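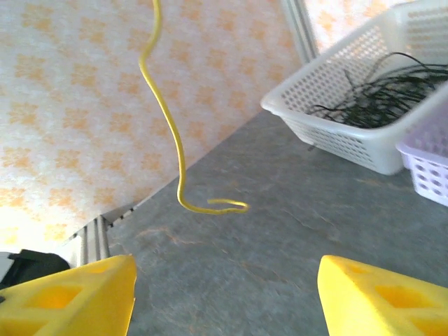
*Hook end down, jaws open. Attempt 15.*

Morag Urquhart had until nine to be out of the workshop. It was 8:40. She ate a cracker over the keyboard and hit run.

The yellow wire swung. Of course it swung — she'd bumped the bench again.

"Wait," she told it. Waited. Somewhere behind the wall the Thakur place was closing up, shutters, somebody laughing.

Offset 211. Too high? Last time too low. Mollitz had said just eyeball it, but Mollitz also said the Cilel board would never need a fan, and look at that. Brown spot the size of a dime.

She typed 209. Deleted it. Typed it agian.

2,861 lines of code and all of it to pick up one bent wire and put it in the white basket with the black ones. Her sister had asked what it was for. Sorting, she'd said. Sorting what? Wires. Long quiet on the phone.

8:52. Lights in the hall went off. She didn't turn around.

"Come on, yellow."

The fingers started in, slow, teh left one clicking like it did when the Sostero gear was cold. She put down the cracker. Held her breath so the bench wouldn't know she was there.

Keys, out in the hall. Footsteps.

"Two minutes!" she yelled, and kept her eyes on the hook.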